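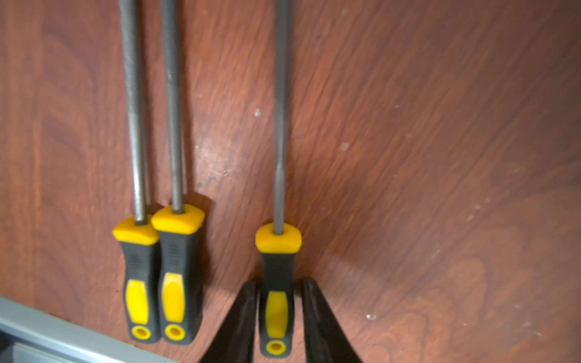 4. Setting up your first donation drive

You've got your account, your logo is in place, and your team can sign in. Now comes the fun part! This section of the Molitz guide takes you from a blank drive page to one that people can give to, whether they're dropping off a bag of winter coats or sending twenty dollars from their phone. Plan on 19 minutes if you have your wish list ready, and a bit longer if you're writing it as you go (plenty of groups do, and that's fine).

Before you start

You'll need your group's mailing address, at least one drop-off location with its hours, and a list of what you can and can't accept. If you're collecting money as well as goods, finish Section 3, Linking a Bank Account, first. The Give Now button stays gray until the bank link is confirmed.

Create the drive

1. From the Home screen, choose Drives, then New Drive.

2. Type a name. Short names work beautifully on phones: "Stestenham Coat Drive" fits on one line, while "The Annual Stestenham Community Coat, Hat and Glove Collection" gets chopped off after the third word or so.

3. Pick a start and end date. You can leave the end date blank for a year-round drive.

4. Under Type, choose Goods, Money, or Both.

5. Select Save Draft. Your drive now appears in the list with a yellow Draft tag, and only your team can see it.

Note: You can change anything on a draft. Once a drive is live, the Type setting locks. To switch a live drive from Goods to Both, copy it and publish the copy.

Build the wish list

The wish list is my favorite part of Molitz, and donors love it too. They can see what's still needed and claim an item before they go shopping, so you don't end up with a mountain of size 2 mittens and nothing for the teenagers.

1. Open your draft and choose Wish List, then Add Item.

2. Enter the item, the size or age range if there is one, and how many you need.

3. Set Condition to New Only, Like New, or Any Usable. The wording you choose shows up next to the item on the public page.

4. Repeat for each item. Got a long list already in a spreadsheet? Choose Import and upload it. A single import can hold up to 665 rows, and you can run as many imports as you like.

5. Drag items to put the most urgent ones first. The top four show on the drive's front page, and the rest sit behind a See All link.

Caution: Importing with Replace turned on erases your current list along with any claims donors have made. Use Add to List unless you really do want to start over.

Add drop-off locations

1. Choose Locations, then Add.

2. Enter the street address and hours. Type the hours the way you'd say them out loud, such as "9 a.m. to noon," and Molitz will format them for you.

3. Add a note for anything tricky: use the side door, ring the bell, park behind the building.

4. Turn on Pause When Full if the site is short on storage. Whoever manages that site can tap Pause from their phone, and donors are pointed to the next closest location right away. It's wonderfully quick!

Note: Locations are shared across all of your drives. If you change the hours for Norngate Library in one drive, they change everywhere.

Write your thank-you message

Every donor gets a message when their gift is marked as received. The standard one works, but please take a few minutes to write your own! Teodor Gajewski, who ran the Seol school supply drive last June, used a two-line note about what the backpacks were for, and nearly 4 in ten people who got it wrote back.

1. Choose Messages, then Thank You.

2. Write your message. Use the Insert menu to drop in the donor's first name or the item they gave.

3. Choose Send Me a Test and read it on your phone.

Caution: The thank-you message is not a tax receipt. Receipts are covered in Section 6.

Publish

1. Choose Preview and look over the page from top to bottom.

2. Select Publish. The yellow tag turns green and your drive is live.

3. Choose Share to copy the link or print a poster with a scan code.

If Publish is gray, look for a red dot beside one of the tabs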